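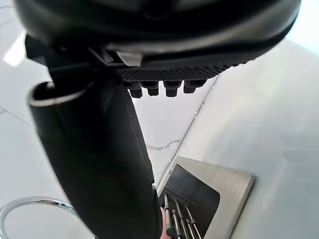
When our group first sat down in August to pick a subject, I was the one who kept bringing up the Kravets coupe, mostly because my uncle had a poster of it over his workbench (he never owned one, and I don't think he ever sat in one). Lindsay Ellery wanted to do brakes. We ended up with a bit of both, and I'm glad we did!

**What we set out to learn**

The Kravets was a small rear-drive car built for hill climbs at Nirndale, where the course runs uphill through 12 corners. The factory made 427 of them. The early cars had drum brakes at the back, and the later ones got discs all around, supplied by Clanex. Our question was simple enough: how much did the change matter to the people who drove them?

**Talking to owners**

Mathis Coste wrote to the owners' club, and two members were kind enough to spend a whole afternoon with us. Miloslav Kratochvíl has an early car and wouldn't trade it for anything. He told us the drums are fine on the way up, since you are hardly ever on the brakes for long, and that it's the drive back down to the paddock that makes him sweat. Raphaël Rey has a later one and says the pedal feels firmer, but he grumbled quite a lot about the price of pads.
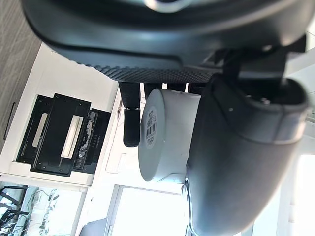

*A white cylindrical container, held on its side.*

**Weight and feel**

We had expected the disc cars to be lighter, and here we were wrong. The club's papers list the later car as 45 pounds heavier, though part of that comes from the bigger fuel tank and the thicker seats, so we can't pin it all on the brakes. Mr. Rey thinks the seats are worth every ounce.

**What we would do differently**

We should have asked for the old hill climb results much sooner. Leopoldo Robles found a box of them at the library in our last week, roughly 424 runs on typed sheets, and we only had time to read the wet-weather ones. Lindsay has copied the rest and is working through them for her spring project.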